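Osevard two-finger gripper and Cendley wrist camera: a review after a month of PC teardown work

Reviewed by Lumturie Vasić

We take old office desktops apart for parts, and since the start of the year one of our cells has had a robot arm in it. The arm is the same one we have always had. The gripper is new, and so is the camera on the wrist. I bought both in March from Petek, who distribute for Osevard and Cendley, and the two together came to 2582 before tax. The other quote I had, for a gripper with its own force sensor in each finger, was 2848 for the gripper alone.

I wanted to know if the cheaper pair could do one job well: work the plastic latches and connectors inside a desktop case, with the case lying on its side, without breaking anything we might want to resell. I was not interested in lifting heavy parts. We have a person for that.

Setup

The gripper bolts to the wrist with an adapter ring that comes in the box. The bolts are supplied and so is the hex key. The instructions are one folded sheet with drawings that are too small. Rok Mladenović did the mounting and had it on the arm before lunch. The cable took longer. It is thick and stiff, and the sheet says nothing about where to run it. If you leave too little slack it pulls on the wrist when the last joint turns, and if you leave too much it hangs into the work. We settled on one large loop and a hook-and-loop tie higher up the arm.

The controller box gave us no trouble. It found the gripper the first time and the web page for it is plain but works. You set a width, a speed and a force, and you press a button. There is also a script interface. Rok uses the scripts, I use the page.

Working on a desktop case

Our test machines are Dell towers, which we get more of than anything else. The drive cages have blue plastic release latches, and the latches are a good test because they need a firm pinch in one direction and they snap if you twist. We did all the testing on our slotted aluminum table, with the side panel off and the inside facing up.

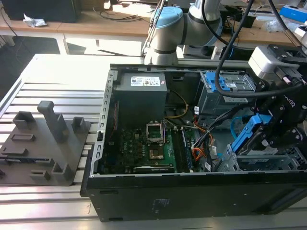 Gripper over one of the blue drive latches. Note the cable loop across the drive cage.

On the latches the gripper did well. The fingers are angular and come to a fairly narrow end, and they hold a tab without sliding off if the approach is straight. At the default force setting they mark the plastic. I turned the force down to a third and the marks stopped. The latch still opened.

Repeatability was better than I expected at the price. We taught six positions in one case, ran them in the morning, left the arm alone through the afternoon and ran them again. I had to adjust 2 of them, both by a very small amount, and I think one of those was the case having been bumped.

That brings up something a buyer should plan for. The gripper has very little give in it. If the case moves on the table, the fingers go where they were told to go and press on whatever is there. You need a stop or a clamp, and you need to use it every time. Osevard sell a compliant finger set as an extra. I have not tried it. 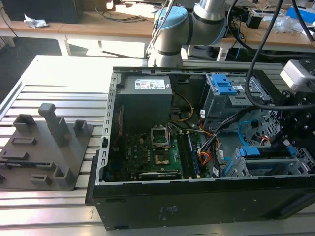 Speed is not a strong point. Opening and closing is quick enough, but there is a short wait after each grip while the controller decides the grip is good, and I have not found a way to turn that off. Over one latch it does not matter. Over a full teardown it adds up, and I ended up writing the steps in an order that keeps the number of grips low.

The bigger complaint is size. The gripper body is wide behind the fingers. In the open part of the case, over the motherboard, that makes no difference. Down beside the drive cages it does. The fingers reach the part, then the body meets the sheet metal before you can close on it. I had to tilt the wrist for a good share of the drive positions, and tilting makes the straight approach I mentioned above harder to get.

The camera

The Cendley camera is small and it sits close to the gripper, looking past the fingers. Focus is fixed. It is sharp at the distance we work at, and the colors are true enough that I can tell the wires apart on screen. Mounted the way the bracket wants it, though, the gripper takes up a lot of the picture.

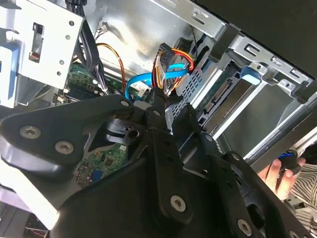

Wrist camera view at a tilt. The gripper covers most of the lower half, but the blue SATA cable and the drive's edge connector are clear.

For guiding the fingers onto something by eye, a view like that is usable. For finding a part in the first place it is less so, and I would want a second camera on the bench looking at the whole case. We have one and I leaned on it more than I planned to. If you only have money for one camera and you are doing layout work, buy a bench camera first.

Sunlight is a problem. Our table gets direct sun and the bare aluminum throws it back. The camera's automatic exposure reacts late, so the picture goes dark and then comes up again over a second or so. Setting the exposure by hand fixed this. The setting is lost on restart, and I have asked Petek if that can be changed. They said they would pass it on.

From higher up, with the wrist pointing closer to straight down, the view is much more useful.
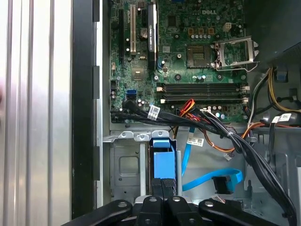 Looking down into the case from the wrist. The fingers are just below the blue drive bracket, and the empty socket and memory slots can be checked in the same view.

I now start every sequence from a high position like this one and only tilt when the fingers are close. It costs a little time and has saved me from some bad moves.

Cables are where I would not trust this gripper without watching it. It can hold a SATA plug, but the fingers cannot feel a wire lying across the plug, and they will close on both. Loose bundles over the connector have to be moved by hand first. I doubt the more expensive gripper would solve that completely either.

Wear and support

The finger pads look the same as when they arrived. One screw on the left finger worked loose in the second week. I put thread locker on it and checked the others, which were tight. Petek answered my emails within a day. Spare pads ship from their Wedthorpe office and the price is fair.

Would I buy them again

The gripper, yes, for latches and tabs and anything you can reach from straight above. If most of your work is down in narrow drive bays, ask for the body dimensions before you order and measure your own parts against them. The camera I would buy again if the exposure setting gets fixed. Until then I keep the number on a piece of tape on the controller and type it in each morning.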